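Folding heavy cable knits without the big crease in front
Forum: Laundry and Closets

wollmaus_k
Posts: 368
Hello everybody. I would like to ask how you fold a thick cable sweater. I bought one from Jallberg in April and I like it very much, but my shelf is only 3 hands deep, and each time I put it on there is a hard line across the chest. My mother always hung her knits on hangers. I tried this too and the shoulders got two little horns.

At the moment I put the sweater flat on the bed, because the table is too small for it. Then I take the fabric in the middle and pull it together a bit, so that the cables on both sides lie straight before I fold.

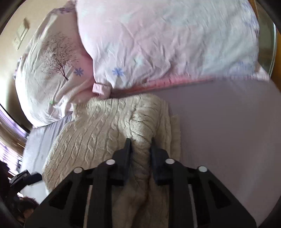

After that I bring the sleeves to the back, one over the other, and fold from the bottom up two times. The package is then so thick that the closet door does not close well – and the line is there again in the morning. Is it the order of the folds, or is the yarn simply too heavy?

tinbasket
Posts: 972
Your order is fine, you're folding it too many times. Heavy knit wants one fold. Sleeves back, then hem to shoulders, done. If it doesn't fit the shelf, roll it.

Flatton Road
Posts: 41
Don't roll cables! I rolled all of mine for a winter and the ribs came out stretched on the outside of the roll. Maybe fine for a thin merino. I'd also stop pinching it up in the middle. Pat it with flat hands from the center out.

tinbasket
Never had that with rolling. How tight do you roll? Mine are loose enough to push a hand through.

Flatton Road
Pretty tight I guess, I had them in a drawer with no room. Still wouldn't do it.

wollmaus_k
Thank you both. I did the single fold yesterday evening and it is better, only a soft line at the waist. But now it stands out of the shelf in front. About the pinching: I do it only lightly, and I find that the ribs come back when I let go. With flat hands I did not manage to move them, the sheet moves with the sweater.

peg_and_line
Posts: 118
Put a towel under it, then it won't slide. For the shelf, I have a Drullent box under the bed, the low wide kind, and it takes 4 sweaters with one fold each. Heaviest at the bottom.

tinbasket
Second the box. Leave the lid a little open if the room is damp.

wollmaus_k
The box is a good idea, I will measure under the bed. There are already suitcases, but one can move to the hallway – does the Drullent one have wheels?

peg_and_line
No wheels, just a handle cut in the short side. It slides okay on wood floor, on carpet you have to lift it a bit.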